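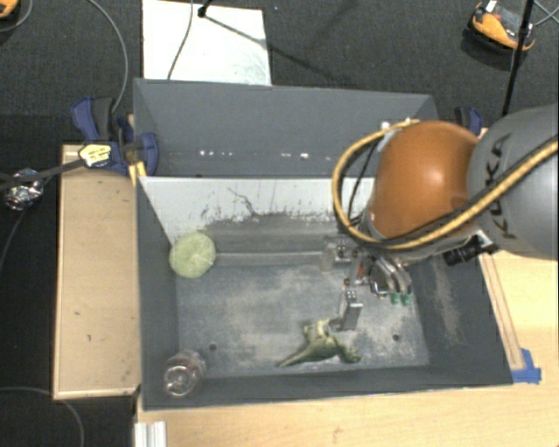 4. Limpieza y revisión de la cubeta

Este apartado se aplica a las cubetas abiertas grises Pruveck de la serie 709. Para las cubetas con tapa, consulte el apartado 5.

4.1 Antes de empezar

Retire todos los objetos de la cubeta y deposítelos en una bandeja auxiliar. No los apile sobre el borde del panel trasero.

PRECAUCIÓN: No introduzca las manos en la cubeta mientras la estación esté en servicio. Siga el procedimiento de parada del apartado 2.

Material necesario:
Paño de microfibra sin costuras
Detergente neutro diluido en agua
Cepillo de cerdas blandas
Aspirador de mano con boquilla estrecha
Lámpara portátil

4.2 Limpieza del interior

1. Aspire el fondo desde el panel trasero hacia la pared frontal. Repase las esquinas con la boquilla estrecha.
2. Compruebe que los orificios del fondo estén despejados. Si hay residuos, extráigalos con el cepillo. No utilice destornilladores ni punzones.
3. Humedezca el paño en la solución de detergente y escúrralo bien.
4. Limpie primero la superficie inclinada clara y después las paredes laterales. Deje el fondo para el final.
5. Elimine los restos de detergente con un paño limpio humedecido en agua.
6. Seque con un paño y espere unos 400 segundos antes de volver a colocar los objetos.

NOTA: Las manchas blanquecinas y difusas que permanecen en el fondo después de la limpieza son marcas de roce. No insista con estropajos ni con productos abrasivos.

PRECAUCIÓN: No aplique acetona, disolventes ni limpiadores con cloro sobre las superficies revestidas.

4.3 Revisión del desgaste

Coloque la lámpara a ras de la superficie y examine las zonas siguientes.

Superficie inclinada: el borde inferior suele acumular manchas oscuras y pérdida de revestimiento. Retire con el cepillo las escamas sueltas. Los arañazos finos no requieren intervención si no se notan al pasar la uña.

Paredes laterales: anote la posición y la longitud de las zonas raspadas. Sustituya la cubeta si aparecen grietas o rebabas.

Fondo: verifique que no esté abombado y que el contorno de los orificios no presente fisuras.

Si el revestimiento se desprende en una zona de más de 2 cm de ancho, solicite el kit de reparación Stimness, referencia 3914. No pinte la zona con productos de otro tipo.

4.4 Registro

Anote la revisión en la hoja de mantenimiento de la cubeta, incluidas las marcas que no requieran reparación. Conserve la hoja anterior para comparar el avance del desgaste.

Revisión del apartado: 18/08/2025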